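Sorting by Shape, One Plate at a Time

28 October 2022

Giuliana Guzmán has a strong opinion about plates. She does not like bowls for this kind of work, and she does not like trays with compartments. "A bowl hides what is inside," she says. "A tray tells you already where to put the thing. With a plate you must decide, and afterwards everybody can see what you decided."

We are sitting in the kitchen corner of Brovix in Kolberg, where she has been designing sorting exercises since June. Before that she taught small children for eight years, and she still speaks about blocks as a teacher speaks about books. Her colleague Živko Popescu sits opposite her. He prepares the tables, writes the instructions and keeps the notebooks. He is a quiet man, but he corrects her when she goes too fast.

The exercise we came to talk about is a very plain one. It needs two plates and a few colored blocks. The blocks have to be divided between the plates following one rule, and the rule is not written anywhere on the table.

"People see colors first," Guzmán says. "You give them something red and something blue, and they want to make a red place and a blue place. I wanted a task where color does not help you much. It is there, it is pretty, but it is not the question."

What is the question, then? She laughs and looks at Popescu. He answers for her. "The question is what belongs together. In the version on the table today, the rectangular blocks go on one plate and what is left goes on the other. It sounds very easy. Then you write it down for another person and you discover that your sentence has three meanings."

He shows me the page. The first line has been crossed out and written again several times. An early version said "put the long ones together", and this caused a discussion, for a cylinder can also be long. Another version said "put similar blocks on the same plate". Popescu shakes his head at that one. "Similar how? My mother would sort them by which she likes."

The plates themselves took longer to choose than I expected. Guzmán bought the first pair at Salazar, a household shop near the station, and they were bright and had flowers printed on them. She used them for one afternoon. The flowers were the same red as one of the blocks, and in the photographs it was hard to say where the block ended. Now the plates are plain, one in a lavender tone and one blue, both pale enough that the blocks stand out clearly.

"I asked for a raised rim also," she says. "A cylinder is a block that wants to travel. You put it down on its side and it thinks about leaving. The rim is low, so your hand is not disturbed, but it gives the cylinder a reason to stay." 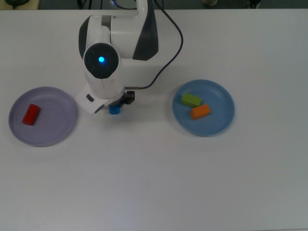 Why the table is white

The next subject is the table, and on this subject Popescu becomes the one who speaks more. He likes a white surface, without cloth and without mat. A cloth makes small waves, he explains, and a block standing upright on a wave will fall when somebody leans on the table. He tried a dark surface too and found it tiring after an hour.

"With white you also see the dirt," he says. "I wipe it each morning. Giuliana thinks that I wipe it too often."

"He wipes it when I am still using it," she says.

They have a second white table, which stands directly against the first. Popescu would like to use it for the blocks that are waiting, so that the main table has only what belongs to the exercise. Guzmán is not convinced. She prefers that the plates have free space on all sides, and she fears that a second table full of blocks will pull the attention away. For the moment they have agreed to disagree.

The size of the set was another point of discussion. In the storeroom there is a box from a supplier called Flomemix with 26 blocks in it, and Guzmán's first idea was to use them all. "It was too much. After the tenth block the people are not thinking, they are only carrying. So I took out, and took out again." She keeps the rest of the box for later exercises, where the plates will be more crowded and the rule a little less kind.

I ask if it matters how a block lies on the plate, or only that it is there. This turns out to be an old argument between them. Popescu would like every block to lie flat, in the same direction, with a small space to its neighbor. He says it is easier to check and it looks cared for. Guzmán finds this unnecessary. A block that stands upright beside one that lies down is for her a correct answer, and two blocks that touch are also correct.

"The task says which plate," she says. "It does not say to make a nice arrangement. If I begin to ask for nice, I have a different exercise, and then I must explain what is nice. Živko can explain it, perhaps. I cannot."
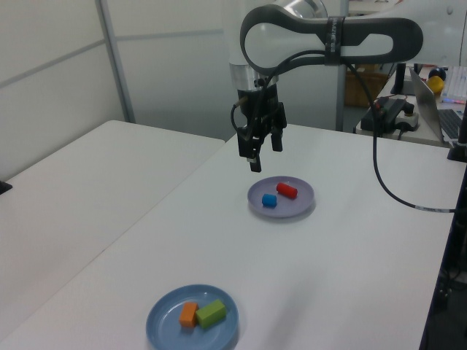 Popescu accepts this, more or less. In his notebook he has a column for the final position of the blocks, and he fills it in even though it does not count for the result. He writes "standing", "lying", "touching", sometimes a small drawing. The entries are numbered, and the last one on the page he opens for me is 2348. He does not know yet what he will do with the column. "It costs me a moment to write it," he says. "To go back and find it later, this would be impossible."

He also notes where the plates stood at the start. One is placed nearer to the front edge of the table and one farther back, and he changes the distance between them from time to time. When the plates are always in the same spot, he says, one stops looking at them.

Before I leave, I ask what comes after the blocks. Guzmán would like to use things from a real kitchen: spoons, lids, the small jars that each household seems to have and does not remember buying. She has already collected some at home, nearly 30 pieces, and her family has started to ask where the lids are. With such objects the rule will be harder to put into words, and she looks forward to this part.

Popescu is thinking about the plates again. He wants to try a third one, and he has not decided what color it should be. Green would be his choice, but there is a green block in the set, and he remembers the flowers.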